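Match Day Safety Checks at the Savley Ground, With Comments
October – by the ground safety desk, Savley

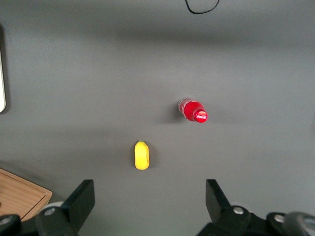
These are the checks we go through before the gates open for a home game, and I've put my comments under each one because a bare tick never seems to tell the evening crew very much.

1. Goalposts and nets – OK
Both goals anchored, no sharp hooks. The net at the Lins Road end has been patched again and it's holding nicely, but I would dearly love a new one before the cup tie against Hevon.

2. Playing surface – OK with comment
Walked it end to end. Soft patch by the near corner flag, sanded and rolled. Please have another look at halftime if it rains.

3. Perimeter barriers – ACTION
2 clamps loose behind the visitors' dugout. Tightened by hand for now, and they need a proper wrench on them before anybody leans there.

4. Stand and terrace – OK
Limit stays at 2000. Handrails firm, steps swept, yellow edging still bright (it came up lovely after the summer repaint!).

5. Exit gates – OK with comment
All 5 open freely outward. Gate 4 squeaks something awful, so a drop of oil would be a kindness to everyone standing near it.

6. Floodlights – OK
Switched on at dusk, no flicker. Tralto fitted the new lamps and the control box is locked.

7. First aid room – ACTION
Stretcher and defibrillator in place, battery light green. Ice packs are low – please restock.

Item 3 to be signed off before the gates open. Item 7 can wait until the warm-up, but no later.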